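Ticket: Dolau bench, wrist views not lining up with the fixed view in recorded examples
Opened by: Meifang Tan, Tratville
Date: October 16, 2019
Status: open, waiting on Vovthorpe

Hi everyone, and thanks for picking this one up so quickly. I'll try to put it all in one spot so you don't have to dig through the chat, and my apologies in advance if I ramble a bit.

The job on the Dolau bench is the processor task. The tower lies on its side, the processor starts in its holder on the grey fixture plate, and the arms are driven by hand to carry it over to the socket while Jia records the lot. We want 1,000 good examples before we train again. Last week Jia started flagging recordings with "stream offset too large" and quietly leaving them out of the training set. I only noticed because the total had stopped climbing.

What I've checked so far:

Restarted Jia and the recording machine. No change.
Swapped the network cable on the fixed camera for a new one. No change.
Went back over one morning's batch by eye. Of 13 recordings, 8 were flagged, and in those the fixed view lags behind the wrist views. The lag gets longer the longer the recording runs - it's small at the start, so you could easily miss it if you only watched the opening.

Fixed view first, then the two wrist views:
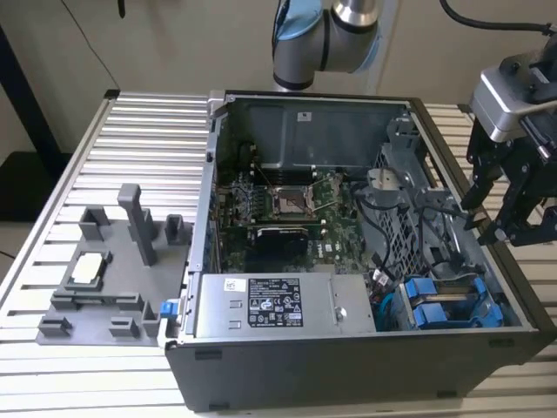
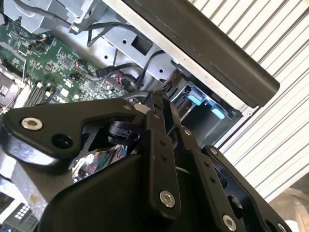
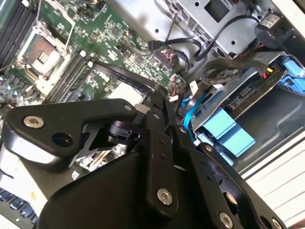 My best guess is the clock. Each camera stamps its own pictures, and the fixed one used to take its time from the recording machine. After the June update I think it went back to keeping its own, and it seems to drift as it warms up. That would fit with the first couple of runs each morning nearly always passing. I may be barking up the wrong tree, so please say so if I am!

Update, after lunch: I pointed the fixed camera back at the recording machine for its time and did 2 short runs. Neither was flagged, which cheered me up no end, but they were short, so I wouldn't read too much into it. I'll do a proper long one once the bench is free.

What I'd love from Vovthorpe, when you get a minute:

Can the time setting be locked, so an update doesn't put it back again?
Can Jia show flagged recordings in the daily total - even just a second number beside the first? I'd much rather see the bad news early.
Can the flagged ones be rescued by shifting the fixed view, or is the drift too uneven for that? The driving in them is lovely and I'd hate to bin it.

I haven't deleted anything. The flagged recordings are all still in the holding folder under the Dolau name, so please leave that folder alone until we've sorted the last question. I'm at the bench most afternoons if it's easier to ring.

Cheers,
Meifang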